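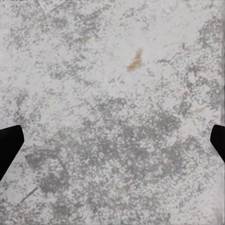
Figure 1. Simulated gripper view: open fingers above a speckled tabletop, with a small brown flake.

Last updated: July
Reading time: 2 min

3. Visit to Feltum, Grenbridge

Our group of 14 attended the open day demonstration led by Ashraf Alaoui. The simulator, Vadix, renders the view between the fingers before a task is tried on hardware. Surface texture is varied from run to run – speckled patterns are included to test object detection against a noisy background.

The session lasted 18 minutes and began at scene 2627. We recorded finger position and target position in a shared table. Contact force was not logged, so grasp quality is left out of Section 4. Alaoui supplied the export settings afterward, and they are listed in Appendix B.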